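3.2 Damage to printed cartons in parcel delivery

The second part of the study dealt with narrow, upright cartons, the shape most often used for cookies, tea and small gift items. 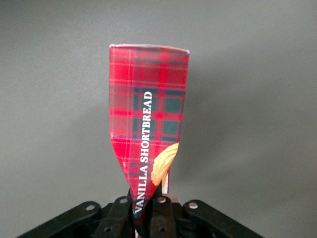
Figure 3. Tartan-patterned carton with deformation in the lower half of the face.

We packed 875 cartons in outer boxes from two suppliers, Coma and Lokov, and sent them through the ordinary parcel service between the Sitthichai and Sornport depots in September. Each outer box held the same number of cartons, all standing upright. Half of the boxes had a paper divider between rows and half had none. On arrival, two raters who did not know how a box had been packed graded each carton from 0 (no change) to 3 (crushed or torn). Where the raters disagreed, the higher grade was kept.

Cartons packed without a divider received grades 2 and 3 more often than those packed with one, and this held for both suppliers. The Coma boxes did slightly better overall, but the gap was small and disappeared when the 50 boxes from the last shipment were left out. That shipment was held at Sornport over a holiday, and we have no record of how it was stacked.

Print had an effect on grading that we did not expect. On cartons with a regular pattern — checks, stripes or plaid — both raters gave higher grades than they did for plain cartons with dents of the same measured depth. A bent line is easy to see, while a shallow dent in a plain panel can be missed in flat light. Grades for patterned and plain cartons are therefore reported separately in Table 2, and the comparison of dividers uses measured dent depth alone.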